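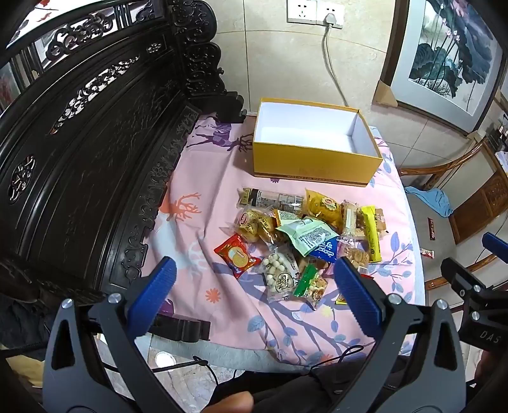 Mitsuko Katayama wrote back that the gaol book should come off open display before anything else on the list was dealt with, and that the Ellis entry had already faded enough to be hard to read beside the 1870s pages on either side of it. She also asked that the wording "the cell from which Ellis escaped" be checked against the charge sheets, as the sheets place him in the yard at the time. Both points are entered below under the items they belong to.

Tunura Lock-up and Ellis Display
Inspection checklist, building and collection
Inspected 11/16/21
Previous inspection: August

Status codes: S satisfactory, M monitor, A action required, N not inspected

1. APPROACH AND ENTRY

Path from road gate to verandah, level and clear: S

Verandah boards, front: M
Comment: Two boards near the door have lifted at the butt joint. Refixed in August with screws, one of which has pulled. Replace with longer screws into the joist. Do not substitute treated pine.

Main door, original lock: S
Comment: The original lock is not used for securing the building. Key remains in the office drawer. Visitors continue to try the handle and the keeper plate is wearing bright.

Secondary lock (modern): S

Interpretive sign at gate: A
Comment: Sign gives Ellis's age at first arrest as fourteen. The charge sheet has "about 16". The baptismal entry supports neither figure with certainty. Amend to "in his teens" at next reprint.

2. CELL BLOCK

Cell doors, hinges and stays: M
Comment: North cell door drops on its lower hinge and scrapes the flagstone. The stay holds. Keep door pinned open during public hours.

Stone walls, loose or spalling faces: M
Comment: Salt bloom on the south wall to knee height, slightly further along than in August. Brush only. No sealant to be applied to the stone under any circumstances.

Prisoner graffiti, protective panel: S
Comment: Panel clear and fixings tight. The initials said to be Ellis's are cut over an earlier limewash, and the limewash is later than his time in custody. Label should say "traditionally attributed". See Katayama's note on file.

Iron ring, floor: A
Comment: Trip hazard. The contrast strip has lifted again. Fit a low barrier instead of a third strip.

Escape text panel, north cell: A
Comment: Comment from Katayama accepted. The sergeant's report says Ellis "absented himself from the yard while drawing water". The cell version first appears in a newspaper serial printed well after his death. Cover the panel until the new text is set. The guide script repeats the same claim and needs the same correction.

3. DISPLAY ROOM

Gaol book, open display: A
Comment: Remove to dark storage. Light reading at the case was 80 lux against our limit of 50. Display the facsimile in its place and label it as a facsimile. When the original is next shown, turn to a different opening.

Display case, Skutuvico, seals and lock: S
Comment: Gasket replaced since August. Lock turns freely. The lower shelf is rated for more than it carries.

Revolver, relic condition: M
Comment: Confirmed inert, plug in place, paperwork current. Active corrosion at the trigger guard, orange powder on the mount below it. Refer to conservator. The serial number is not legible and the gun cannot be tied to Ellis. The donor's letter says only that it was "found on the Jerkano road".

Reward notice: S
Comment: Notice offers 200 pounds. This is a period printing with later repairs to the fold. Mount stable.

Saddle, on loan: N
Comment: Lender had the saddle out for photography. Inspect on return and complete a fresh condition report before it goes back on the stand.

Pest traps: M
Comment: Silverfish in the trap under the map drawers. Replace traps and recheck in a fortnight.

Temperature and humidity log: A
Comment: Gap in the record from a flat battery. Readings either side of the gap are in range. Spare batteries are now kept with the logger.

4. STORE AND RECORDS

Shelving anchored to wall: S

Archive boxes off floor: S

Accession register against objects on shelf: M
Comment: Item 876, a leg iron, was on the wrong shelf and has been moved back. The register describes it as "worn by Ellis". No source is cited. Strike through in pencil, initial it, and do not erase the original wording.

Scans of charge sheets, backup copy: S
Comment: Opened and read from the second drive.

5. FIRE AND EVACUATION

Extinguishers, tags in date: S

Exit sign, rear: A
Comment: Battery does not hold charge. The sign goes out when the test button is pressed. Electrician booked.

Rear gate, opens outward without key: S

Evacuation plan on wall: M
Comment: Plan still shows the old ticket table. Redraw.

6. ACTIONS CARRIED FORWARD

Gaol book to storage, facsimile out: before next open day
Escape panel covered, script corrected: before next open day
Rear exit sign: before next open day
Floor ring barrier: next working day on site
Verandah screws: next working day on site
Revolver to conservator: awaiting quote
Gate sign wording: with next reprint

Further comment, Katayama, added after circulation: the Jerkano court register may have the committal hearing, and if it does the age question could be settled from the deposition. Request lodged. No change to the gate sign wording until the copy arrives.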